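3.2 Coding of award mentions in performer profiles

The corpus consists of 474 online profiles of film and television performers, drawn from the entertainment sections of Venbridge and Mudeck. A profile was kept if it covered one performer, ran longer than 40 sentences, and named at least one screen role. Interviews in question form were dropped, as were obituaries, which follow their own conventions and would have raised the share of past-tense career summaries. The last download was made on 18 Jul 2018, and later edits to the pages were ignored.

Each sentence was assigned to one of 5 classes: role, award, private life, physical appearance, or other. Sentences that mixed classes were split at the clause boundary. "She lost the award but kept the part," for instance, yields one award unit and one role unit. A nomination without a win was coded as an award unit with a separate flag, as the two outlets treat such cases differently. Venbridge profiles tend to place an unrewarded nomination in the opening paragraph. In Mudeck profiles it usually comes after the list of roles, often next to a remark on the performer's age.

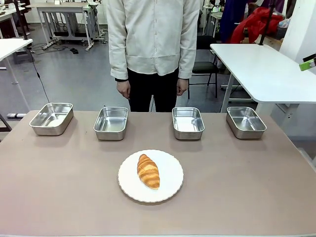
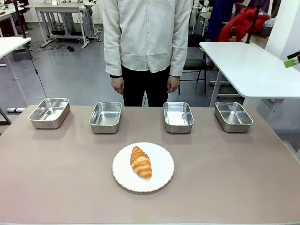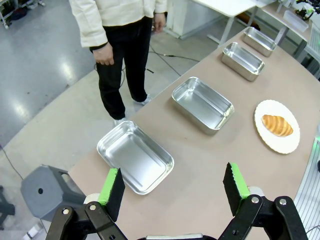
Figure 3. Table with four rectangular stainless steel trays in a row.

Coding was done by 3 readers working apart. Disagreements were settled by majority, and units on which all three differed went to the class "other." Most of these involved praise with no clear object, such as "iconic" or "fearless," where the text did not say whether a role or a whole career was meant. We considered a separate class for praise but rejected it after the pilot round -- the readers could not agree on where praise ended and plain description began.

Two limits of the scheme should be noted. First, it does not weigh awards. A festival prize and a lead acting prize from a national academy count as one unit each, so a profile listing many minor prizes scores higher than one built on a single major win. Second, the unit is the clause, and the two outlets differ in sentence length. To correct for this, all results in Section 4 are given as shares of a profile's total units.

Earlier work on celebrity coverage has mostly used headlines. The Jadoon scheme, from which our role and award classes are adapted, was written for headlines and has no rule for split sentences. The Fedau word list was tested as an automatic substitute for the award class. It found most direct mentions of prizes but missed indirect ones, such as "snubbed again" or "still waiting for her night," and it marked every use of "winning," including "winning smile." It was used only to check for units the readers had skipped.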